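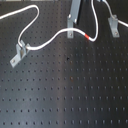

Adjoa Ayaaba asked whether the holes go all the way to the other side, and whether anyone ever uses every one of them. Both are sensible questions. The first depends on how the table was made. On many tables, each hole stops in a small closed cup, so that dust and dropped bits cannot fall inside. The answer to the second is no. The holes are there to give people a choice.

The Light Room: A Guide for Young Visitors
Wirnavholm Science House, Learning Department

A board full of holes

Scientists who work with light use a special kind of work surface. It is called an optical breadboard. The word "optical" means "to do with light." The word "breadboard" is older and comes from the kitchen. Long ago, people who built radios at home sometimes fastened the parts to a real board for cutting bread. The name stayed, and today it is used for several kinds of board on which parts can be put together, tried out, and taken apart again.

An optical breadboard is flat, stiff, and heavy for its size. Its holes are set out in straight rows and columns. A pattern like this is called a grid. You may have seen grids on graph paper, on a checkerboard, or on a map.

The holes are also "tapped." A tapped hole has a spiral groove cut into its inside wall, like the groove inside the lid of a jar. This groove is called a thread. A screw has a matching thread on its outside. When the screw is turned, the two threads slide along each other and the screw is pulled down tight.

Why things must stay still

Light travels in straight lines unless something makes it bend or bounce. If you shine a flashlight at a mirror and tip the mirror a tiny amount, the bright spot on the wall will move a long way. Try this at home with an adult. Never shine a light into anyone's eyes, and never use a laser pointer for this test.

In a light experiment, the spot may need to land on something smaller than a grain of salt. A mirror that moves by less than the width of a hair can spoil the work. Footsteps, slamming doors, and passing trucks all make a floor shake a little. A heavy, stiff board helps to keep all of the parts in the same place compared with one another, so that they do not wander apart.

Many boards are dark in color. Dark surfaces send back less light than pale ones, and stray light can confuse an experiment. Even so, a dark metal board may show a soft shine where a lamp is above it. You can look for the same effect on a dark car or a black cooking pan.

What holds the parts down

A part that is fastened to the board usually has a foot or a base. The foot lies flat, and a screw goes through it into one of the holes. The upper portion of the part stands up and does the holding. A part of this kind may be called a clamp, a bracket, or a mount. The names overlap, and scientists do not always agree on which to use.

A foot does not have to line up with the rows. It can be set at a slant, as long as its screw reaches a hole. In this way, the parts can face in many directions even though the holes stay in their neat pattern.

Looking after a cable

Not all light in a laboratory travels through open air. It can also be sent through an optical fiber, a very thin thread of clear glass or plastic. The light goes in at one end and keeps bouncing along the inside until it comes out at the other. Most fibers have a jacket around them for protection. Electric wires have jackets too, and from the outside the two can look much alike.

Fibers need gentle treatment. These are the rules used in the Light Room at Wirnavholm:

Let the cable make wide, rounded curves. A sharp bend can let light leak out, and it may crack the glass.

Hold the cable in place with a clamp, but do not squeeze it hard.

Leave some spare length. A cable that is pulled tight will tug on whatever it is joined to.

Keep the ends covered when they are not in use.

Never look into the end of a fiber. Some kinds of laser light cannot be seen, and they can still harm your eyes.

A band of colored tape or a sleeve can be added to a cable as a marker. The color does not mean the same thing in every laboratory. In one room, red may mark the place where the cable should be held. In another, it may tell one cable from the next. Visitors should always ask the people who work there.

How many holes?

Grids make counting easy. You do not have to touch each hole and say a number out loud. Count the holes in one row, count the rows, and multiply.

The small practice board in the Learning Department has 112 holes. There are 7 rows. Can you work out how many holes are in each row? Divide 112 by 7, and you will find that there are 16.

The large table in the Chantharasri Room was delivered in 2000 and has 3665 holes. That number is not a tidy one, as part of one corner was left solid to carry a metal plate.

Make your own board

You will need a piece of thick corrugated cardboard, a ruler, a pencil, several golf tees, and a length of soft white string.

1. Draw lines across the cardboard, one inch apart. Then draw lines going up and down, also one inch apart.

2. Ask an adult to make a small hole at each place where two lines cross.

3. Push the golf tees into any holes you like. These are your mounts.

4. Lay the string on the board and guide it from one side to the other, past each tee. Every curve should be at least as wide as a teacup.

5. Move two of the tees to new holes and lay the string again. Draw both plans on paper and write down the row and column of each tee.

Writing down positions is part of the daily work of a laboratory. With a good record, another person can build the same arrangement on a different board.

Words to know

Clamp: a part that grips something and keeps it in place.

Grid: a pattern of evenly spaced rows and columns.

Jacket: the outer covering of a cable.

Thread: the spiral groove on a screw or inside a tapped hole.

Text by Kamonchanok Siriwan, Learning Department. Last reviewed 9 July 2022. Teachers may copy these pages for use in class.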